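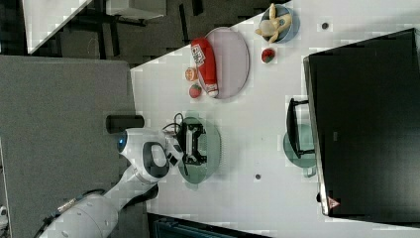 # The Table That Catches Everything

A feature on clearing one surface, and what it costs you

Start with the plates. Everybody starts with the plates. A green one, see-through, the sort that comes in a picnic set and outlives the picnic by years. It should be in a cupboard. It's out because it's nice to look at and because the cupboard is full.

Then the fruit. Banana in a pale blue bowl, curled round the inside like it was made to measure, another round fruit tucked in beside it. Good. That's fruit doing what fruit should. But one strawberry on the bare table? A red squeeze bottle on its side across a pink oval tray, two small round fruits, one orange, one red, sitting just off the edge of it? That's a white tabletop on an ordinary afternoon. Mine is worse.

I've spent most of November thinking about tables. Specifically the white shared one, half desk and half larder, with a big black screen at one end and lunch at the other. Flats have them. Small offices have them. The studio I rent a corner of in Vostcombe has one and it is, on a bad day, a disgrace.

So. What works.

## Give the fruit one bowl

One. Not a bowl and a tray and a plate. Two vessels and the fruit spreads out to fill both, then starts on the table. A wide shallow bowl is best, and a light colour shows you the soft spot before it turns into a leak. Soft berries don't belong in it at all. Fridge, or eaten.

Bananas want to be on top. Put anything on a banana and you get a brown stripe by teatime.

Tomatoes can share if they must. I keep mine in the bowl till they're ripe and then use them fast, and I know people who feel strongly about this, and they can write in.

## The tray is for bottles

Trays get wasted. We lay them flat, admire them, and then put things next to them. A tray earns its space when it holds the stuff that drips: sauce, oil, honey, the vinegar with the bad lid. Stand them up, caps shut, labels out. When it's time to wipe down you lift one thing and not nine.

Bottles lying on their side are asking for it. A squeeze cap is only as good as the last person who closed it. I lost a good notebook to one of those, and the notebook was on the *other* side of the table.

Oval trays are trickier than square ones, you lose the corners. They look softer though, and on a white top a pale pink one cheers the place up no end. I bought one from Nedine, the little homeware shop at the bottom of the hill. It's been wiped more often than anything else I own.

## Draw a line at the screen

This is the rule that made the difference in our studio. Food stays a forearm's length from the monitor. Forty centimetres if you want it in numbers: 40, on a strip of masking tape, written in pen. People laughed at the tape. Then they stopped putting soup there.

A dark screen shows every splash, and the desk in front of it collects crumbs you only find with your wrists. Plates go at the far end. If there isn't a far end, eat somewhere else, even if that's a windowsill.

## Seventeen minutes

I timed a proper clear. Everything off, wipe, dry, everything back that deserves to come back. It took 17 minutes the first time and I was cross for most of them. Warm water, drop of washing-up liquid, a cloth that's been wrung out properly. White tops mark easily, so go over any dark ring or spot twice before you reach for something stronger. Most lift. The ones that don't you learn to live wiht, or you put the bowl on them.

Dry it after. Everyone skips this and then wonders about the streaks.

What went back on ours: bowl, tray, two bottles, the screen, a pot of pens. What didn't: a Zusport water bottle with no lid, three chargers, a plate of somebodys toast crusts, a magazine from the dentist.

## Keep one plate out

Bit of a soft spot, this. I know a tidy table is meant to have nothing on it. But one plate left out gets used. You slice the strawberry on it. You put the peel on it. It stops the peel going straight on the table, and at the end of the day it's a single trip to the sink.

Coloured see-through ones are good for it. Light, hard to chip, cheap in most markets. The stall at Nwachukwu's has stacks of them, greens and ambers mostly, and they'll let you pick through.

Mine's green. It's got peel on it now.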